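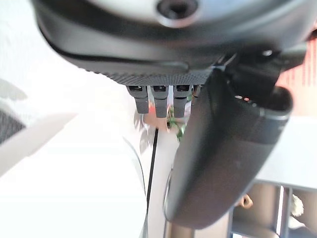
A reader wrote in February asking whether you can just melt the wax in the microwave and slop it on with a kitchen brush. Short answer, please don't. Did it once, wax all over the plate, jacket went stripy. Long answer below.

# Re-waxing an old jacket

Mine's a Sala, the long one with the cord collar. Same method for any waxed cotton. Not for the shiny coated stuff, wax won't go in.

**You need**

- a tin of wax (I use Trallelex, the neutral one, the brown rubs off on car seats)
- an old sponge
- a hairdryer - mine is a feeble 800 watt travel thing and it does the job, slowly
- a saucepan of hot water to stand the tin in
- newspaper, lots
- a rag you don't want back

## Clean it first

Cold water and a sponge. No soap, no washing machine, ever. Soap strips what wax is left and then you're doing the whole coat instead of the tired bits. Brush dried mud off outside before you wet anything. Get right into the seams and under the pocket flaps.

Hang it up overnight. It has to be properly dry. Damp patches stay pale and you'll be doing them agian.

## Soften the wax

Lid off, tin in the saucepan of hot water, heat off. Leave it till it looks like thin honey. If it goes cloudy while you're working, fresh hot water.

Do this with a window open. Smells like a candle shop for the first hour, like a shed after that.

## Put it on

Lay the jacket flat on the newspaper, zipped up. Work in small patches, one panel at a time. Small amount on the sponge, rub in circles, push it in hard. Less than you think.

1. Shoulders and back yoke. Most of the rain lands there.
2. Sleeves, extra on the elbows and the creases.
3. Front panels, then the pocket flaps.
4. Seams last, all of them, with the corner of the sponge.

Keep off the collar, the lining and the insides of the pockets. You put your hands in there. And your phone.

## Heat it in

Hairdryer on hot, held close, keep moving. The wax goes from smeary to wet looking and then sinks in. Wipe off anything sitting on top with the rag. If a bit still looks dry, more wax, more heat. White bloom on the folds means too much wax or not enough heat - go over it again.

Whole coat takes me nearly 3 hours. Allow an evening.

## After

Hang it somewhere warm, away from other clothes, for a full day. It'll feel tacky. Don't sit on a pale sofa for a week or so.

Quick test, flick some water at the shoulder. Should bead and roll. If it soaks in, that patch wants another go.

I took mine up Plillamska afterwards, all 834 metres of it, in sideways rain. One leak, left cuff seam, my own fault for rushing.

Small rips: patch *before* you wax, thread won't sit right afterwards. Zidadero sell offcuts of waxed cotton in packs of 5, olive or navy. Bigger ones I send away.

Leftover wax keeps for years with the lid on tight. Write the colour on the lid, they all look the same cold.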